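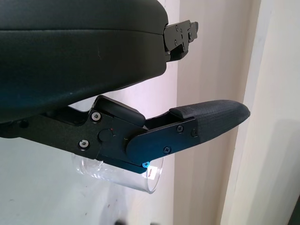 Can a machine take over the ordinary chores in a house or a shop yet?

A few of them, for part of the day, with a person close by who knows how to fix it. For anything more than that the answer from our seven months of trials is that it can't, and I would not plan a budget on the idea that it will soon.

Progress report on the Neltow chores trial
Apr 26, 2025
By Hubert Hollenstein

I'm writing this for the Gourlay fund in plain language, as you asked. The trial began in September. The money was given to find out whether a single arm on a wheeled base could do enough everyday work to be worth its keep, first in the test kitchen at Prurnstead and then on the floor of the Clomametti housewares shop. Ivan Panasiuk ran the shop side and I ran the kitchen. We don't agree on everything, and I've said where.

What we tried

We settled on 12 chores. Seven belong in a home: clearing a table, loading a dishwasher, wiping a counter, folding hand towels, putting groceries in a cupboard, emptying a small trash can, and picking things up off the floor. The other five came from the shop: facing a shelf, restocking cups, moving returns to the right aisle, checking price labels, and breaking down small boxes. Every try was logged by whoever was standing there. A try counted as good only if no person touched the machine or the object from start to finish. Ivan thought this was harsh. I thought it was the whole point, and we kept it.

How it went

In the kitchen we logged 202 full tries and 109 of them were good. Please don't read that as the machine being able to do half the work in a kitchen. Most of the good tries came from two chores, clearing the table and putting groceries away, and we gave it boxes and cans far more often than bags. Folding towels never reached a point where I'd show it to you. It would get hold of one corner and then spend a long while looking for the next.

Restocking cups was the shop job everyone wanted to see, and in the first weeks it looked good. Then Ivan moved the shelf a hand's width to the left without telling the operator, which is what happens in shops all the time, and the next run went badly enough that he stopped it. It took an afternoon to get back to where we'd been. A new hire would have needed a few seconds.

Clear plastic and glass have been a steady nuisance. The software is much surer of itself with a cardboard box than with anything it can see through, and it will close the fingers early or in slightly the wrong spot. We now have a separate setting for thin-walled items that closes slower and grips lighter. It breaks less and drops more. Ivan calls that progress and I'd call it a trade.

Fingertip pads are the other thing I'd flag. The grip depends on them more than on any of the clever parts, and we can't yet say how long a set lasts in daily use. I've asked for a simple wear log to be kept through the next period. Screws get checked each morning before the first run.

Time

Speed is where I'm least hopeful. Clearing a table set for four takes me a couple of minutes while I talk to someone. The machine needs most of a lunch break, and that's on a good day with the chairs pulled out. People tell me this doesn't matter if it works at night. It would matter less, I agree, if it could be left alone at night, and so far I would not leave it alone in a room with a gas stove. On the shop floor Ivan ran it after closing with one person present, so the labor saved was close to none.

Where Ivan disagrees

He asked me to put his view in, and it's a fair one. Label checking does work. The machine rolls down the aisle, reads the shelf tags and flags the wrong ones, and the staff at Clomametti like it and want to keep it. My reply is that this chore needs wheels and a camera and hardly any arm, so it doesn't tell us much about hands. He also says the table clearing got better each month, and the logs do show that. I'd like to see it hold up in a kitchen we haven't arranged ourselves.

Money

We have spent within the plan except for spare parts, where we went over by $2,000. I've covered that from the travel line, which we barely touched. No extra money is requested in this report.

Next period

We're dropping towels, the dishwasher and box breakdown. The remaining chores will be run 100 times each, in two homes that none of us has set up beforehand, with the shop jobs staying at Clomametti. Shelves and furniture will be moved between runs on purpose. If the table clearing doesn't survive that, I'll recommend that Gourlay fund the label checker alone and let the arm go back on the bench. Ivan has seen this paragraph and wants it noted that he expects to win.

The full logs are in the Neltow folder, kitchen and shop in separate sheets. The shop sheet is missing its notes for the first week.

Last updated by H. Hollenstein, spare parts figure corrected
3 comments | 6 shares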